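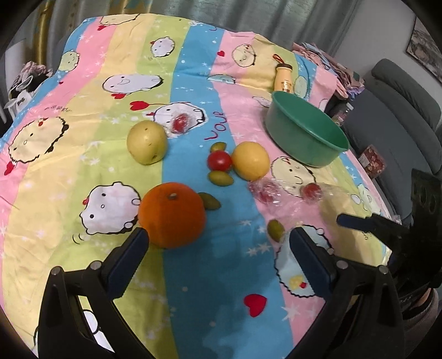 Ticket 264: Fruit basin loses its contents on a soft bed, candy hides under the fruit

Product: Edasano green basin, plus the striped bed cloth from Retamal
Room: guest room, second floor, Jekevdale house
Status: open, waiting for one more answer
Priority: low

What the problem is

We keep a mixed snack set for guests in this room: citrus fruits, a cherry tomato, small olive-green oval fruits and red candies in clear wrappers. Everything goes into one green basin. The room has no table for it, so the basin stays on the bed until the guests come up from reception.

On a table in the kitchen the basin gives no trouble. On the bed it leans to one side when the mattress is pressed, and the light things roll out first. The small oval fruits are the worst, they go under the folds of the cloth and we find them only when we change the bed. The second complaint is from guests. They write that there was no candy in the room, and later we find the candy at the bottom, under the oranges.

What I expected

The basin stands flat, and a guest can see from the door that there is candy and fruit inside.

What I tried

Step 1. I took everything out and spread it on the cloth, to check it piece by piece before filling again. This is slow but I recommend it. On the stripes the small fruits are easy to lose, particularly the olive-green ones on the lime green. The red things are easy to find on any stripe.

Step 2. I pulled the cloth tight from the curtain side and pushed the creases out with the flat hand. It helped for a few minutes. When I put my knee on the bed to reach the far side, the creases came back.

Step 3. I put the candies in first and the large fruits last. Result: the basin was more stable, but the candy was completely covered. This is the same complaint as before, so I do not count it as a solution.

Step 4. I put the small things first and the large fruits last, but only on the near side. The candies I pushed toward the far wall. I checked it from the door and from the foot of the bed. From the foot of the bed it was good. From the door I could see the large fruits and only one candy.
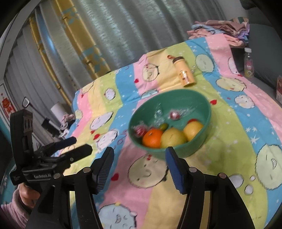

Arrangement with the large fruits on the near side and wrapped candy toward the back. The bottle stays outside the basin.

About the bottle

The orange bottle with the brown cap was also in the basin in the old instruction. Please do not do this. It is too tall, it pulls the basin over, and the strap catches the candy wrappers when a guest lifts it. I leave it on the cloth behind the basin. If it lies down I do not correct it, the cap is closed well.

Reply from supply desk (Piment), 2:10 in the afternoon

Thank you for the detailed steps. Some questions:
1. Did you try the basin on the hard tray, item 290 in our list?
2. Is the mattress the soft one or the one with the firm edge?
3. Is it possible to use a smaller number of large fruits?

My answer

1. No. The tray is in the list but it is not in our cupboard. Please send one, or tell me who has it.
2. The soft one. Near the edge it goes down more than in the middle, so I now put the basin one hand width further in.
3. Possible, but the guests eat the large ones. I would prefer to remove the oval fruits, they come back to the kitchen almost every time.

Second reply from supply desk

The tray will come with the September delivery. Until then, please use a folded bath towel under the cloth, not over it. You can take out the oval fruits if the kitchen agrees.

Update

The kitchen wants to keep them. I made the towel support as written, folded in four, and the basin moved less when I pressed the mattress with my hand. I did not test it with a person sitting down on the bed.

One request for the instruction sheet: please add a line that the cloth must be straight before the basin comes on it. With the basin already full it is hard to pull out the folds, and the cartoon side has to face up.

Still open: does the tray need its own non-slip mat, or does it come with one? I will keep the ticket until I know this.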